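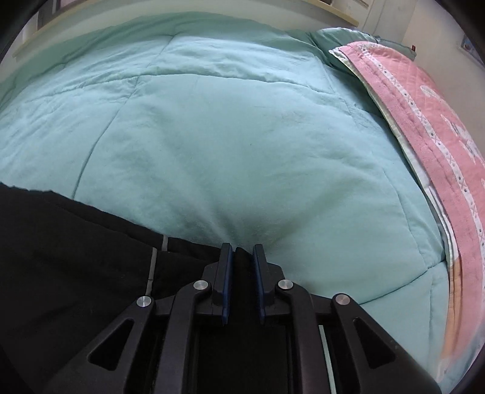 # Sorting out slow wifi at home

Most complaints about home internet come down to where the router sits. Try the free fixes before you ring the provider.

## Move the router

Get it off the floor and out of the cupboard. A shelf at chest height, near the middle of the house, is best. Keep it away from the microwave, fish tanks and large mirrors. Our Zarus box was behind the television for years and the back bedroom got 3 Mbps. On the landing it gets 19.

## Test with a cable first

Plug a laptop straight into the router and run a speed test. Do it again at 8 pm on a Sunday, when the whole street is online. If the wired figure is poor both times, the fault is on the line and no amount of shuffling furniture will help. Write the results down with the times – the helpline will ask.

## Check the phone sockets

On older copper lines every socket in use needs a filter. Unplug any extension leads you no longer use. Ayman Abdel Rahman in Wosdale wrote in to say his line kept dropping until he took out an old bedroom extension.

## Change the passwords

There are two: one for the wifi and one for the router's settings page. Change both. Write the new ones on card and keep it in a drawer, not stuck to the router.

## Restarting

Switch off at the wall, wait a minute, switch on. Don't do this several times a day, as some providers' equipment will treat it as a faulty line and slow you down.

Next month: running network cable under floorboards.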